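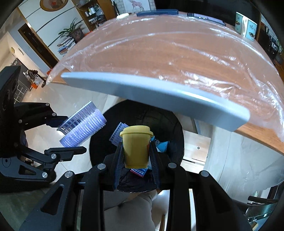
4. Débarrassage et tri des petits objets de la table

Ce chapitre concerne la table en bois Gustasby et la corbeille ronde placée devant elle. Il suppose que le film transparent de protection a été posé selon le chapitre 3.

4.1 Préparation

1. Placer la corbeille au sol, contre le bord avant de la table. L'ouverture doit rester entièrement dégagée.
2. Garnir la corbeille d'un sac noir. Rabattre le haut du sac sur le pourtour et chasser l'air emprisonné au fond.
3. Vérifier que le film ne recouvre pas l'ouverture de la corbeille.

Remarque — Le sac Borkowska 563 convient aux corbeilles rondes de la série. Un sac plus étroit se déchire au rabat.

4.2 Objets à jeter

1. Retirer en premier les emballages souples et les cartes imprimées.
2. Vider dans l'évier les gobelets à couvercle avant de les jeter. Ne pas séparer le couvercle, sauf si la collecte locale l'exige.
3. Présenter le gobelet à la verticale au-dessus de l'ouverture, puis le lâcher. Ne pas le lancer depuis l'autre côté de la table.
4. Ne pas tasser le contenu à la main.

ATTENTION : un gobelet réutilisable peut avoir la même forme qu'un gobelet à emporter. En cas de doute, le mettre de côté et consulter la liste d'inventaire.

4.3 Objets à conserver

Les articles suivants ne vont jamais à la corbeille :

Bigoudis à picots : retirer les cheveux, puis ranger dans la boîte Luvley.
Règles et réglettes : à plat, le long du bord arrière de la table.
Appareils plats : au fond de la table, à l'écart des liquides.
Tasses : dans un angle arrière, anse tournée vers l'intérieur.

Remarque — Les picots des bigoudis accrochent le film. Les soulever avant de les déplacer ; ne pas les faire rouler sur la table.

4.4 Nettoyage du film

1. Passer un chiffon humide de l'arrière vers l'avant.
2. Lisser les plis du plat de la main. Les plis marqués s'atténuent en 2 jours.
3. Essuyer séparément la bande de chant en plastique gris clair. Les miettes s'accumulent entre celle-ci et le film.

ATTENTION : ne pas poser de récipient dont la température dépasse 90 °C directement sur le film. Ne pas employer de solvant ni de poudre abrasive.

4.5 Fin de l'opération

1. Nouer le sac lorsqu'il est rempli aux deux tiers et le remplacer aussitôt.
2. Contrôler le carrelage sous la table et autour de la corbeille.
3. Reporter l'opération sur la fiche de suivi, rubrique « Table ».

Révision du 8 janvier 2020, J. Pawłowska. Le remplacement du film est traité au chapitre 5.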